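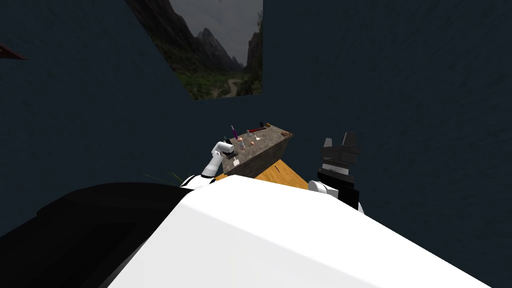
シミュレーションで集めた操作データ、背景はどこまで変えるべきでしょうか

このページを印刷する | メールで送る

投稿者:aidoo_m
2021年6月3日

はじめまして。Mohammed-Awal Aidooと申します。日本の会社で働いていますが、日本語は母語ではありませんので、読みにくいところがありましたらお許しください。

私の小さいチームは、両腕のロボットに机の上の物をつかませるための模倣学習をしています。データはすべてシミュレーターの中で、人が遠隔操作をして集めています。この作業環境を、私たちは社内でEstoと呼んでいます。視点はロボットの頭の位置から下を見る形で、自分の白い胴体と両方の腕がいつも画面に入ります。

今までに、成功した操作の記録が149本あります。一本の長さは、だいたい20秒です。課題は一つだけで、左の手で机の左端の近くにある小さい瓶を持ち上げて、右の手に渡すことです。

机の上には瓶のほかに、ペンのような細い紫色の物、丸いオレンジがかった茶色の物、柄の赤いハンマーなどを置きます。物の種類と位置は毎回変えています。机の天板の模様と、壁の色と、壁に見える風景も変えています。暗い紺色の壁に山の風景、という組み合わせもその中の一つです。

質問は次の二つです。

一つ目。背景をこのように大きく変えることは、149本という少ない数のデータに対して、よいことでしょうか。それとも、最初は同じ背景で集めて、後から増やすほうがよいでしょうか。

二つ目。学習したモデルは、瓶の隣に細長い物が立っているとき、よく失敗します。細長い物のほうへ手が行ってしまいます。これはデータの数の問題でしょうか、集め方の問題でしょうか。

ご経験のある方に教えていただければ、大変ありがたいです。

投稿者:ねじまき工房

はじめまして。似たことを去年やりました。

私なら、その本数では背景を固定します。背景を変えると、一つの背景あたりの例がとても少なくなります。モデルは壁の違いを無視することを覚える前に、学習データの組み合わせをそのまま暗記してしまうのではないでしょうか。

まず同じ壁、同じ机で動くことを確かめて、それから一つずつ変えるのがよいと思います。全部を一度に変えると、失敗したときに何が原因か分かりません。

二つ目の質問については、瓶と細長い物がどのくらい近いか、数字で記録していますか。

投稿者:tanpopo_lab

横から失礼します。私は反対の意見です。

背景を固定して集めたデータは、後で必ず集め直しになります。人が操作する時間がいちばん高いのですから、最初から変えておくほうが得です。シミュレーターなら、操作の記録をそのまま再生して、壁と机の模様だけ変えて描き直すことができますよね。149本でも、描き直せば何倍にもなります。

Aidooさんの環境では、記録として何を残していますか。画像だけですか。関節の角度と、物の位置と姿勢も残していますか。

投稿者:aidoo_m

お二人とも、早いお返事をありがとうございます。

ねじまき工房さんへ。瓶と隣の物の距離は、記録の中に位置がありますので計算できます。ただ、今まで計算したことはありませんでした。やってみます。

tanpopo_labさんへ。関節の角度、手の開き具合、すべての物の位置と姿勢を残しています。しかし、描き直しは試していませんでした。操作する人が見ている背景と、学習に使う背景は、同じでなければならないと思い込んでいました。操作の人は画面を見て判断しますから、違う画面を学習に使うと、判断の理由が消えるような気がしたのです。この考えは間違いでしょうか。

投稿者:tanpopo_lab

壁の風景を見て手の動きを決める人はいないでしょうから、壁については心配しなくてよいと思います。

気をつけるのは影と明るさです。暗い場面で人がゆっくり慎重に動かした記録を、明るい場面に描き直すと、「明るいのに遅い」例になります。害は小さいと思いますが、速さをそろえたい場合には問題になります。

それから、物の位置は変えて描き直してはいけません。手の軌道と合わなくなります。

投稿者:ねじまき工房

描き直しができるなら、私の意見も少し変わります。ただし、固定した背景での確認は、やはり先にしたほうがよいです。描き直した大量のデータで学習して、動かなかったとき、また原因が分からなくなります。順番の話です。

tanpopo_labさんの「必ず集め直しになる」は言いすぎだと思います。私のところでは、固定で集めた分も最後まで使いました。

投稿者:tanpopo_lab

「必ず」は取り消します。私のところではそうなった、という話です。私のところは記録が画像だけでしたので、描き直すことができませんでした。

投稿者:kumo_no_ito

瓶と細長い物の件ですが、操作の始め方はどうなっていますか。

私の経験では、操作する人は開始の合図を待つ間に、無意識に手を目標の近くへ置きます。そうすると、モデルは「手の下にある物をつかむ」と覚えます。どれが瓶かを見る必要がありません。瓶の隣に別の物があると、手の初めの位置が少しずれただけで、隣へ行きます。

左の手が最初から机の角のすぐ上にあって、瓶に近い記録が多くないか、確かめてみてください。

このページを印刷する | メールで送る

投稿者:aidoo_m

kumo_no_itoさん、ありがとうございます。これは大変重要なご指摘でした。

記録を全部開いて、最初の一コマの手の位置を調べました。ご指摘のとおりでした。左の手が、ほとんどいつも瓶のある側に寄っています。右の手は机の右の外で指を上に向けて待つことにしていますので、ばらつきは少ないのですが、左の手は操作の人に任せていました。

また、ねじまき工房さんの言われた距離も計算しました。瓶と細長い物が近い例は、成功した記録の中では少なかったです。理由を操作の担当者に聞きましたら、近いときは指が細長い物に当たって倒れやすいので、失敗として捨てていたそうです。つまり、難しい配置の例が、集める段階で減っていました。私の指示が「倒したら捨てる」でしたので、担当者の責任ではありません。

投稿者:ねじまき工房

捨てた記録はまだありますか。あるなら消さないでください。

倒してしまっても、瓶の受け渡しができている例は、私なら別の印をつけて残します。成功と失敗の二つだけに分けるのは、集める側には楽ですが、後で困ります。

投稿者:flana_user

こんにちは。ねじまき工房さんに質問です。倒した例を学習に入れると、倒すことを覚えませんか。

うちではFlanaという自作の選別の道具で、目標以外の物が動いた記録を自動で外しています。それで特に困っていません。

投稿者:ねじまき工房

入れるとは書いていません。印をつけて残す、です。使うかどうかは後で決められます。

自動で外す場合も、外した後の配置の分布は見たほうがよいです。Aidooさんの場合と同じことが起きているかもしれません。

投稿者:flana_user

なるほど、分布は見ていませんでした。ただ、うちは物が2個しかない机ですので、たぶん影響は小さいです。Aidooさんのように物が多い机では、外しすぎになる可能性はあると思います。

投稿者:kumo_no_ito

物の数の話が出ましたので、一つ付け加えます。透明な物や、とても小さい物を瓶の近くに置く配置は、操作する人の画面でも見えにくいはずです。遠隔操作の画面の解像度は、学習に使う画像と同じですか。

もし人のほうが高い解像度で見ているなら、人は避けているのに、モデルには避ける理由が見えません。Aidooさんが先に心配していた「判断の理由が消える」は、壁よりも、こちらで起きると思います。

投稿者:aidoo_m

解像度は違います。操作の人の画面のほうが細かいです。机の中央に透明なガラスのような物や白い小さい物を置く配置がありますが、学習用の大きさに縮めた画像で見ますと、天板も灰色の斑点の模様ですので、白い小さい物は私の目にもほとんど区別できませんでした。

皆様のご意見をもとに、次のように進めることにしました。

・開始のときの左の手の位置は、プログラムが決めて、操作の人は合図まで動かせないようにします。
・瓶と細長い物が近い配置を、わざと多めに作ります。
・何かを倒した記録は捨てないで、印をつけて別の場所に置きます。
・最初の学習は一つの背景だけで行い、動いた後で描き直しのデータを加えます。
・操作の人の画面を、学習用の画像と同じ細かさにするかどうかは、まだ迷っています。

最後の点ですが、担当者は、粗い画面では疲れるし、指の先が見えにくいと言っています。私も5本だけ操作してみましたが、確かに目が疲れました。

投稿者:tanpopo_lab

粗くするのではなく、学習用の画像を細かくするほうは無理でしょうか。計算は重くなりますが、手首の周りだけ切り出して細かい画像を加える方法もあります。

担当者が疲れると動きが雑になります。私は、人の画面を悪くすることには反対です。

投稿者:kumo_no_ito

私は、一度は同じ細かさで集めてみるべきだと思います。短い時間でよいです。人がその画面でできないことは、モデルにもできない可能性が高いので、課題の難しさを知るのに役に立ちます。全部をそれで集めるという意味ではありません。

投稿者:aidoo_m

分かりました。短い時間だけ、同じ細かさで集めます。手首の周りの切り出しは、同僚のAnkrahが描画の部分を担当していますので、できるかどうか相談します。

一つだけ、言葉の質問をしてもよいでしょうか。担当者への手順書に「何かを倒した記録」と書きたいのですが、ハンマーのように最初から横になっている物を押して動かした場合は、日本語で「倒した」とは言えませんね。よい言い方はありますか。

投稿者:flana_user

うちの手順書では「目標以外の物に触れて動かした」と書いています。「倒した」と「ずらした」を分けたいなら、印も二つにするとよいと思います。

投稿者:aidoo_m

ありがとうございます。「倒した」と「ずらした」の二つの印にします。手順書を直しましたら、開始位置を固定した後の結果と一緒に、またこのスレッドに書きます。

このページを印刷する | メールで送る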